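Aging Well, One Habit at a Time
Handout for Session 3: Rest, Sleep and the Art of Winding Down
Instructor: Adjoa Atinga
Revised 7/14/21

Welcome back, everyone, and a special hello to those of you who missed the last session and are catching up. You haven't fallen behind, I promise. Last time we talked about walking, and I enjoyed reading your walking logs more than I can tell you. Nazareno Sanna walked 2,587 steps on his first day and 3,488 on his last, and he wrote in the margin that the extra ones were mostly spent looking for his neighbor's cat. I count those! Steps are steps.

Now we come to the other side of the coin. We've spent two sessions on getting up and moving, and this one is on lying down. I used to put this topic near the end of the course, and every term somebody would come up to me afterward and say, "Adjoa, I wish we'd had this one first." So it keeps creeping forward. One of these years it will be the first thing we do.

Why I teach this at all

Let me tell you a little about myself, for those who don't know the story. I was a proud short sleeper for most of my working life. I ran a small bakery called Galli for many years, and a baker's day starts when other people are turning over for the good part of the night. I was in bed late and up early, and I talked about it the way some people talk about their golf scores. My sister would call in the evening and I would fall asleep with the phone on my shoulder, and I thought that was funny.

When I sold the bakery I assumed I would sleep like a baby. I did sleep like a baby, in the sense that I woke up every couple of hours and wanted to cry. My body had no idea what time it was. I had to learn how to rest from the ground up, and it took me the better part of two years, with a good many wrong turns -- warm milk (I don't even like milk), a very expensive pillow, and a spell of going to bed at seven-thirty, which gave me nothing but long hours to study the ceiling.

So what you're getting in these notes is partly what I've read and partly what I've lived. Please take it in that spirit. I'm a teacher and a retired baker, and I'm no doctor. If you snore loudly, gasp in the night, or feel worn out no matter how long you stay in bed, please talk to your own doctor about it. The same goes for anyone taking medicine for sleep. Don't stop or change anything on account of a handout.

What changes as we get older

Most adults, older adults included, do well on seven hours or more. There's an old idea that we need much less sleep as the years go by, and I believed it myself. What really tends to change is the shape of the night. We get sleepy earlier in the evening and wake earlier in the morning. We spend less time in the deepest part of sleep and more time in the lighter parts, so a car door or a full bladder wakes us when it wouldn't have before.

Waking up once or twice is very common, and it helps just to know that. Ardalan Tehrani said something in the discussion last term that I've borrowed ever since. He said that when he was forty and woke in the night, he rolled over, and when he was seventy and woke in the night, he held a meeting. I think many of us hold those meetings. We go over the bills, the grandchildren, that thing we said to a cousin in 1988. The waking is ordinary, and the meeting is the part we can work on.

Morning comes first

It may seem backward to start a talk on sleep with the morning, but bear with me. The most useful thing I ever did was to pick a time to get up and stick to it, good night or bad. It was hard. After a poor night I wanted so much to stay under the covers until ten, and when I did, the next night was poor as well, and around it went.

Get some daylight early, too. Have your coffee by a window or on the step. Alina Filip drinks hers on the back porch in a winter coat from the first frost on, and waves at the mail truck. The light tells your body that the day has begun, and your body quietly starts counting toward bedtime.

The afternoon: naps and coffee

I'm asked about naps more than any other thing. A short nap in the early afternoon is a fine thing for most people. Twenty or thirty minutes, with a timer set across the room so that you have to stand up to turn it off. A two-hour nap at five o'clock is another matter, and you will pay for it at midnight. If you're having real trouble at night, try going without for a couple of weeks and see what you notice.

Coffee lingers longer than we like to think. I stop at noon now. Some of you can drink a cup after supper and go out like a light, and I am happy for you and also a little bit jealous. Remember that tea, cola and chocolate have caffeine as well. And a glass of wine may make you drowsy, but it often wakes you in the small hours, so keep an eye on that and write it in your log.

The evening: a winding-down hour

This is the heart of the session, so get your pencils out. I'd like each of you to build a winding-down hour. It doesn't have to be a full hour at first. Begin with fifteen minutes if that's what you can spare, and let it stretch.

Dim the lights in the rooms you're using. Put the phone and the tablet somewhere you'd have to walk to. Do the small chores that would otherwise call out to you from the kitchen, such as setting out your pills for the morning or filling the kettle. Then do something quiet with your hands or your mind, and do more or less the same thing every night. I knit dishcloths, and I now own far more of them than any kitchen can use, so please see me after class if you need one.

Do-yoon Ham does a page of a puzzle book called Tukitz, always in pen, and closes it when the page is done whether he's finished or not. I admire that very much. I would be up until two.
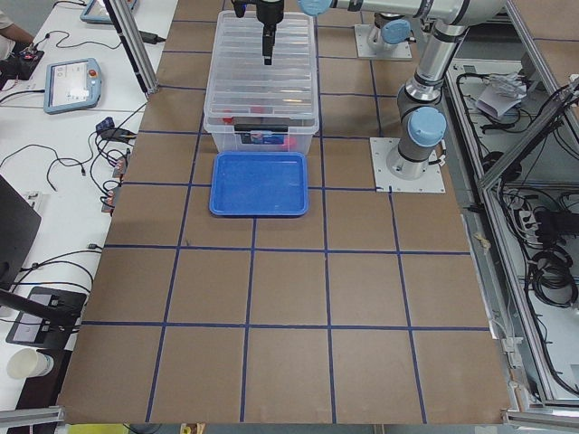 Keep the bedroom cool and dark, and as quiet as your street allows. Move the clock so you can't see it from the pillow. I know this sounds like a tiny thing, but I spent whole nights doing arithmetic -- if I fall asleep now I'll get four hours, if I fall asleep now I'll get three and a half -- and that ended the week I turned the clock to the wall.

When you wake and can't go back

Give it a little while. If you're comfortable and drifting, stay where you are. If you feel yourself getting cross, get up, keep the lights low (but bright enough to see your feet, please, we don't want any falls), and sit somewhere pleasant until you're sleepy again. Have the chair and the blanket ready before you go to bed. A dull book is good company. I keep a history of canals beside mine, and in all this time I have never gotten past the first lock.

For the meetings, try a worry page. Early in the evening, well before bed, write down what's on your mind, and next to each item write the next small step, even if the step is only "call in the morning." When the worry turns up in the night you can tell it that it's already on the list. Some people like to pray at that point, and some like to breathe slowly, in through the nose and out a bit longer through the mouth. Do whichever belongs to you.

Your sleep log

Use the same notebook you used for your walking log. Each morning, after breakfast, jot down the following:

When you turned out the light
When you got up for the day
Any naps, and how long
Your last cup of coffee or tea
What you did in your winding-down time
How you feel, in a word or two

Please don't write in it during the night, and don't fuss over exact minutes. A fair guess will do. If you wear one of those watches that scores your sleep, you're welcome to note the score, but write how you feel first and look at the watch second. I had a student in April who felt wonderful until her watch told her she shouldn't.

For next time

Keep your log every day until we meet again. Choose one change from these notes, only one, and put it at the top of the page so you see it. Read the chapter on evening meals in the course packet, and bring a recipe for a light supper that you'd be willing to share. Alina has promised her barley soup.

We'll be in room 951 again, with the comfortable chairs. If you can't come, leave word at the front desk and I'll put a copy of the notes aside for you. And bring a sweater, as that room does get chilly toward the end of the hour.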